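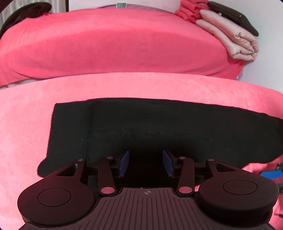 The handling guidelines are at draft 2, and Vikberg has stopped sending them back with question marks, so we are calling that progress. The rule that took longest concerns dark cloth: a black item on a pink fleece sheet is easy to find, but specks of lint and a faint seam still have to be logged before anyone closes the fingers. Odair Bastos wanted one line on this - he got 40. Zuzanna Duda is cutting it back. Of the 2000 budgeted for review, Sorneck has billed half, promptly. Final text goes to you in March.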